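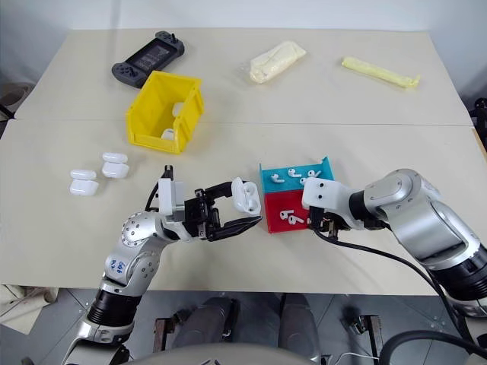

Jolanta Sobczak wrote in to say that a bin with no lid is a shelf with ambitions, and that I should stop recommending them to people who own earbuds. She may have a point. I own earbuds, and I still bought the Juvness stacking bins, in a set of 6, for 47 dollars.

The plastic is stiff and the corners are square enough. My complaint is the low front, handy for grabbing things and just as handy for letting them roll out. Stack them 3 high and the top one leans a little, like a guest hoping to be asked to stay.
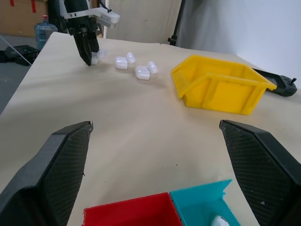

Juvness sells the sizes separately too, and I'd skip straight to the bigger ones. The small bins fill up with one good sneeze of cables. The yellow is larger than the red and the teal, with that notched lip at the front, and it's the one I keep reaching for — mostly to take out whatever I put there by mistake. Four stars, minus one for the price.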